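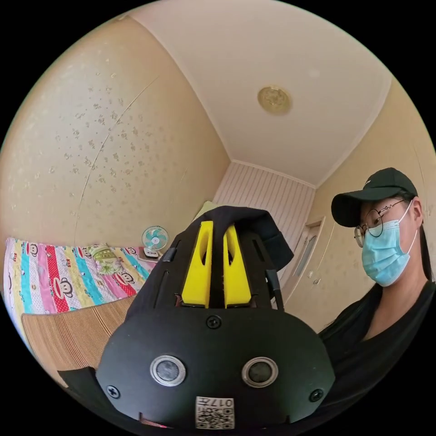
Black fabric and a pale green cushion, Jendum House.

Summer Storage and Room Inventory at Jendum House
June 22, 2019

The Office of Residential Services reminds all residents of Jendum House that the summer storage period is now open. Residents who hold a lease for the coming year may leave belongings in the lower level storage area until they return. Residents whose lease ends this summer may use the area for up to 13 days after their move-out date. Requests for a longer stay should be sent in writing to the front office before the lease ends.

The storage area has 70 numbered bays. Each household may reserve one bay, and a second may be granted in July if space remains. Bays are assigned in the order in which forms are received. The form is available at the front office and through the Huvutix resident page, under the heading "Storage and Keys." A resident who used a bay last summer must still file a new form, as bay numbers do not carry over from year to year.

Soft goods continue to be the most common source of difficulty. Bedding, curtains, cushions, coats and loose fabric should be washed, fully dried and sealed in a lidded bin or a heavy bag before they are brought down. Cardboard boxes are accepted for books, dishes and papers only. When the bays were opened in December, several cardboard boxes of clothing had taken on damp from the floor, and the contents had to be returned to their owners for cleaning. The office does not insure stored items, and residents are advised to review their own coverage.

The following may not be stored at any time: food of any kind, candles, paint, fuel, car batteries, live plants and mattresses without a sealed cover. Bicycles belong in the Forkov Street bicycle room, where a separate tag is needed. Staff will remove prohibited items and will try to reach the resident by telephone before anything is thrown away. 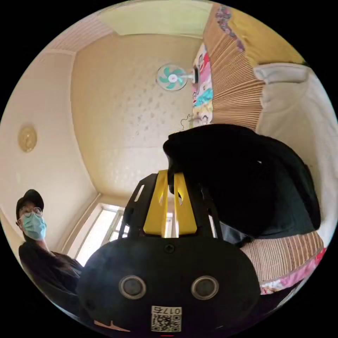 Residents who are moving out should also schedule a room check. A check takes less than half an hour and may be booked for any time between nine in the morning and four in the afternoon. The resident is asked to be present. Walls, ceilings, window fittings, closets and the items supplied with the room are reviewed against the record made at move-in, and both parties sign the sheet. Ordinary wear is not charged. Nail holes may be left as they are — please do not fill them with toothpaste, soap or unmatched paint, since the repair then costs more than the hole would have.

Keys must be returned in the envelope provided, with the room number written on the front. Mailbox keys are often forgotten. A replacement lock is billed at $33 for a mailbox and at the locksmith's rate for a room door.

The annual inventory of shared property will take place during the same weeks. Last year's list held 623 entries across the lounges, the study rooms, the laundry and the two guest rooms, and a fair number of these could not be matched to an object. Some had lost their labels. Others had been moved between floors, which is permitted, but the change had not been recorded.

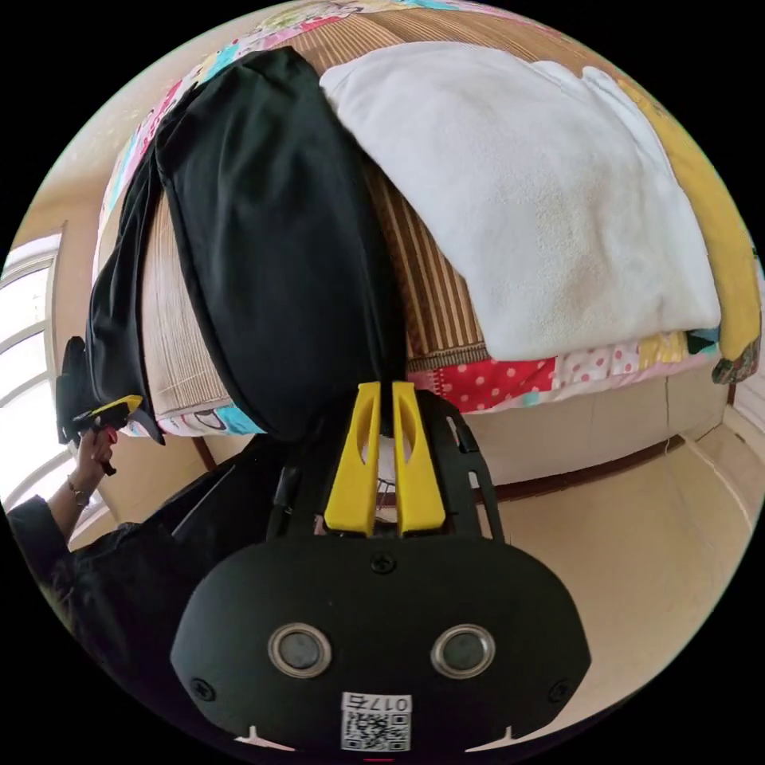 Labeling is therefore the main concern of this year's inventory. Residents have asked whether they may label their own belongings in shared rooms, and the office encourages them to do so. A small label is enough. Labels should be pressed onto a clean, smooth surface and kept clear of vents, switches and moving parts. Plain labels may be collected at the front office at no charge. They carry no code, so residents should write their name and room number in permanent ink.

Shared items without a label will be moved to the Lumbao Lounge at the close of the inventory and held there through the end of August. Residents may claim an item by describing it to the front office and giving the room in which it was last kept. Items left unclaimed will be added to the house list or given away, as the house rules provide.

During the inventory, study rooms will close one at a time, and a notice will be placed on each door the day before. The laundry will stay open throughout. Guest room bookings already confirmed will be honored, although guests may be asked to admit staff for a short visit in the late morning.

Questions on storage, room checks or labels may be brought to the front office during regular hours or sent through the Huvutix resident page. Replies are normally given within two working days.

Office of Residential Services, Jendum House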